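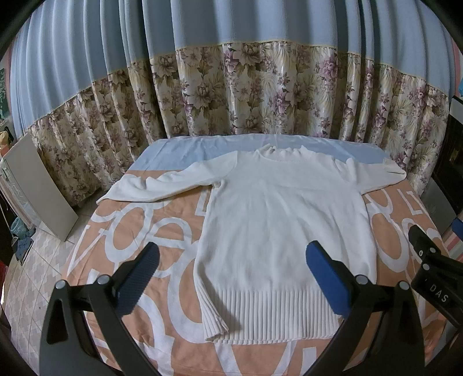 Can I teach a robot arm to fold clothes without writing any code? You show it. You pick up the Hivico hand grippers, one in each hand, and do the job yourself while the grippers record where they went, how far the fingers opened and what was in front of them. The software turns that into training data for your arm.

I'm Zofia Bednarek and I look after the Hivico page at Hadholm, which mostly means I'm the one who answers your emails. I've used these grippers more than anything else we sell, so this is going to run a bit long.

What's in the case: two hand grippers (left and right), two chargers, a spare set of finger pads, and a card with the pairing steps on it. The handles weigh next to nothing until you've been at it all afternoon — then you notice them. Afshin Bakhtiari in our workshop reshaped the trigger after the first batch and my thumb has been grateful ever since.

How long does a charge last? I get 4 hours of stop-and-start recording, a little less if I leave the preview on. Plug them in over lunch and you're fine.

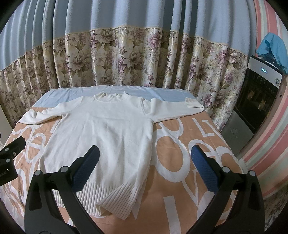 Laundry is what I'd try first if you're new to this, and I'd start with one garment and stay with it until your hands are doing much the same thing every time. Knits are harder than they look because every edge has its own ideas. Take a white sweater laid out on a bed, with a corner of that wide ribbed waistband flipped up on itself: do you fix the corner first, or go straight to the sleeves? Either is okay, but choose one and stick to it, or your arm will learn to dither. I go for the corner first. Pinch, lift, lay it down, let go slowly.

How many takes do you need? For a simple pick and place, I've been happy with 50. For folding, plan on more than that, and mix up how the garment starts out. I'd also keep the clumsy takes where you dropped something and picked it up again (mark them in the log, there's a box for it).

If you'd rather drive the arm directly, the same grippers work as remote controls. Hold the trigger for two seconds, wait for the buzz, and the arm follows your hands. Ngan-ling Man at our Culamcombe shop prefers it this way and she's much smoother at it than I am! I find the slight lag puts me off with cloth, but for boxes and bottles it's great fun.

Works with the Sima arm out of the box. Other arms need the adapter plate, sold separately, so write to me before you order and tell me what you've got. Replacement pads ship from Culamcombe, and the next batch of cases is due in November.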